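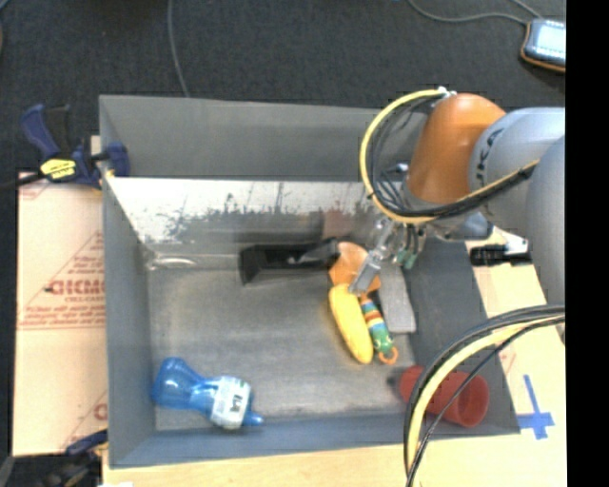 Photo: Plodotance

April, past 11 pm. Quick one, then bed.

Rent went up again. Letter from Simari on the mat when I got in, 601 more for the year and they call it an "adjustment". Read it standing in the hall with my coat on. Then read it again at the table like it might have changed.

Did the sums on the back of the envelope. 4000 in savings in January. 3000 now. The tooth, mostly, and the car, and that stupid weekend. If I stay put and nothing breaks I can hold it at 2000 through the summer, but somthing always breaks. The bathroom fan is making the noise again.

So — Flamton. Keep coming back to it. Smaller, cheaper, an hour further from work. Looked at listings on the bus till I felt sick. One had a yard, brown and lumpy, a clothesline leaning over. Wanted it badly. Could grow beans. Have never grown a bean in my life.

Dinner was toast. Meant to cook, had the onions out and everything, put them back. Picked up Wannasri on the way home yesterday so there was half a carton of noodles too, cold, eaten over the sink. Better cold.

Rain all afternoon. Left the bedroom window open like an idiot and the sill is soaked, also the library book. It's on the radiator now, pages going wavy. Due back next week. Will pretend it came that way. No I won't, I'll pay for it, I always do.

Slept badly last night, four hours maybe. Dreamed I was late for a school exam and couldn't find my shoes. At my age.

Tomorrow: call Simari before nine, ask if they'll spread it out. Don't apologize on the phone. Milk. Stamps. Fan. Find teh spare key, it was in the blue bowl and now it isn't.

Knee okay today. Took the stairs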